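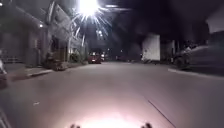

How many night runs do we need before the sidewalk model stops getting worse after sunset?
More than we have now, and spread over more streets. The daytime set is in good shape, so new driving hours should go to dark streets with mixed lighting until the two halves are closer in size.

Hi all,

Replying to Huguette's message from Thursday, quoted further down. I went through the Clovholm night clips over the weekend and I'm really excited about what's in there! After the first pass we have 2219 usable clips, and 691 of them are night. That's a much better share than I expected when we started in June.

The streets with one very strong lamp are my favorites. The light throws long white spikes over the building on one side and the trees on the other, and the trees go almost black. You get a curb that reads as a clear pale line, a parked car that's mostly shadow, and the robot's own headlight making a pinkish pool on the road right in front. All of that in one view. The current model has hardly met anything like it, and I'd love to see what it does with a few hundred more.

Some things I'd like us to agree on before the next batch:

Labels for the headlight pool. Please mark it as road. Two people have been marking the edge of it as a boundary, and I've fixed those where I found them.

Cracks and seams. If you can't tell which it is, use "surface line" and move on.

Cars far down the street. Leave the moving/stopped field blank on single frames. We can fill it from the clip later.

I've put 99 clips in the Poulain folder as a shared practice set. If everyone labels the same ones we can compare and see where we disagree – my guess is shrubs against dark walls.

> Huguette Riviere wrote:
> Do we keep the clips with heavy glare? The old Pluser filter would
> drop up to 224 of them, and I'm not sure that's what we want. It was
> written for the day set. Also, is anyone driving the Pramis route
> after 10 pm, or should I take it?

Keep them, please! Glare is what the robot will meet out there, so I've turned the filter off for anything tagged night. And yes, take Pramis if you're up for it. Go both directions if the battery lets you, the lamps look completely different on the way back.

Apolline Chevalier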